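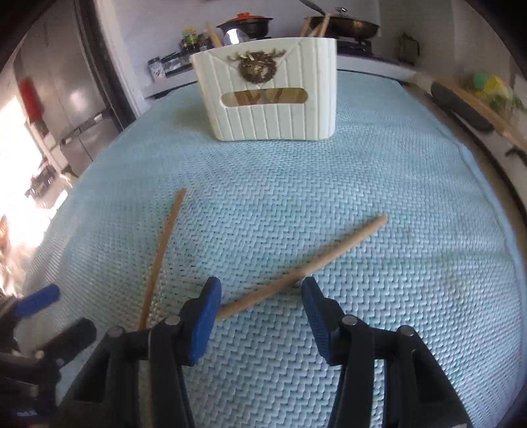 Chapter 7
Table Textiles and Small Utensil Storage

7.1 Scope of the chapter

Chapter 6 dealt with fixed storage: drawers, rails and wall cupboards. The present chapter covers items that are kept on or near the table itself, and the cloths on which they stand. The two subjects are treated together. A utensil holder is chosen partly for its footprint and stability, and both depend on the surface under it. A woven cloth with a raised zigzag or herringbone-like texture does not behave like a bare worktop, and the student should be able to say how the two differ.

On completing the chapter the student should be able to:

identify a plain, twill and herringbone weave by eye and by touch;
describe the effect of a hem on the way a cloth lies at the table edge;
select a holder for mixed utensils of unequal length;
sort chopsticks into pairs by length, thickness and colour.

7.2 Terms used

Holder: any open container in which utensils stand upright or lean. A plastic basket with ribbed sides and a slot in the front is a holder in this sense, whether or not it carries an ornament.

Rim line: the height above which the utensils project. Long items, such as cooking spoons and chopsticks, will normally lean outwards above the rim line and rest against it.

Taper: the narrowing of a holder towards its base. A tapered holder takes up less of the table, but it tips more readily when the load leans to one side.

Loose piece: a utensil lying on the cloth outside the holder. Loose pieces are sorted before anything already in the holder is disturbed.

7.3 Chopsticks as a sorting problem

Chopsticks are sold in pairs and stored in bulk. Once a set has been in use for some months, two sticks picked up together may differ in thickness or shade. Berge and Moncrieff, in the Plirnstead household survey, examined 502 wooden chopsticks from 70 kitchens and found that 210 could not be matched to a partner of the same length. Their method is set out in section 7.5 and is used in the practical work.

Colour alone is a poor guide. Wood darkens with handling, and a single stick may be deeper in tone along one half than the other. Length should be compared first – with both blunt ends set against a straight edge – then thickness, and colour last.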